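5.3 Recording two-handed examples

1. Strap one Vetent gripper to each forearm and confirm that the green light is on.
2. Close both grippers on the hanger before guiding its hook to the peg. 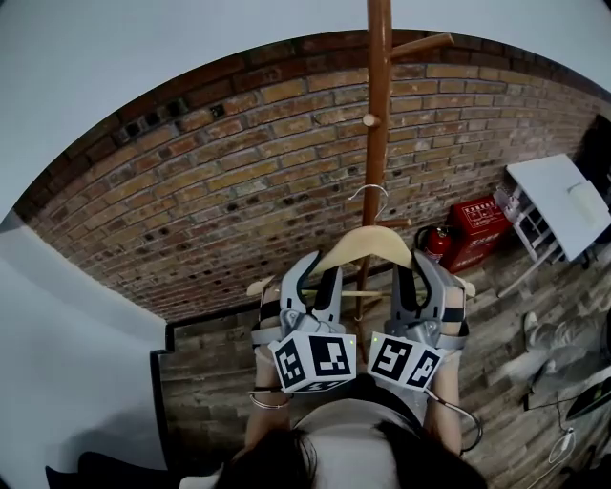 Hanger task, head view and gripper view.

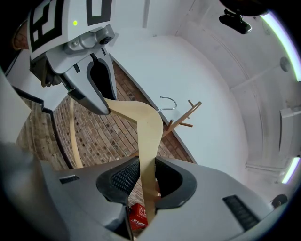

Kravchuk asked whether failed attempts should be deleted on the spot. They should be kept and marked "failed" — Prenance sorts them at upload.

3. Record 16 attempts, then change the starting position of the hanger.

Note: A full set for this task is 1,000 attempts.

Caution: Do not cover the marker panels with a sleeve or hand. Attempts with hidden markers are rejected.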